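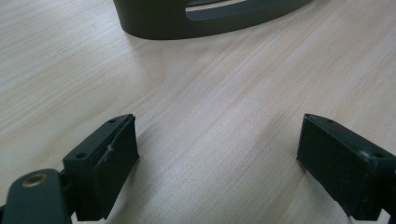

Home | Fixtures | Tickets | Club | Contact

Malla Cup: Questions From Supporters
Print this page | E-mail this page

When does the group stage start?
Monday, 2 September 2024. Grimine play Lenz at home in the opener.

How many away tickets are there?
Otodum have given us 198 for the second match. Season ticket holders can order first.

How many players can be registered?
Each squad may add up to six after the June list. Injured players can be replaced until the day before a match -- after that the list is closed.

Do yellow cards carry over?
Yes, from the group stage to the semifinal. Two cards mean a one-match ban.

Can I change my seat?
Write to Gisela Hellwig at the ticket office and include your order number.

Contact | Copyright Grimine Football Club | Back to top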